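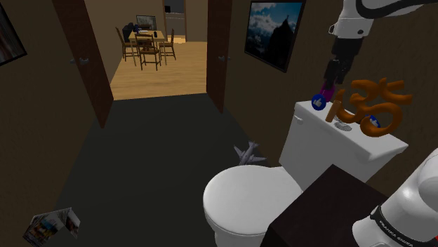 Úna Gilmartin

The question of whether machines are ready to undertake household work is put to me more often than any other, usually by people who would like to be relieved of the bathroom. My answer in September was the same as the one I gave last year, although the grounds for it have shifted.

Simulated rooms have become the ordinary place to test such work, and the bathroom is among the more demanding of them. Clearing the top of a toilet tank is a modest chore. A person lifts the ornament, wipes, and puts it back. For a single arm reaching down over the tank, with a small purple object at its gripper and an Om sculpture standing close by, each of those steps must be planned. The sculpture is all curves and offers few flat faces to hold. A short peg beside it leaves little room for the fingers.

In the Mirent exercise, which I followed over the summer, the task was to move one small item on a crowded surface and disturb nothing else. Of 300 attempts, 221 were accepted. The remainder were mostly placed correctly but had knocked a neighbouring object. A householder would not regard that as a minor fault if the neighbouring object were breakable.

The Trenska trials took a different course and allowed 840 attempts on a simpler surface. Results were better, as one would expect, and I do not consider the two sets comparable. It is regrettable that they have been quoted side by side.

There remains the matter of everything beyond the tank. A magazine lying open on the floor is a separate task, and a fixed arm cannot go through the doorway to straighten the dining chairs. Moving bases exist, but the 2 that I have seen demonstrated were slow at thresholds and required supervision throughout.

My position is therefore a cautious one. Tidying a known shelf, with known objects, is within reach. Cleaning a bathroom — with water, cloths and the awkward space behind the bowl — is not yet a service I could recommend to any household. I shall return to the subject when the Walberg results have been released, and correspondence on the Mirent figures is welcome in the meantime.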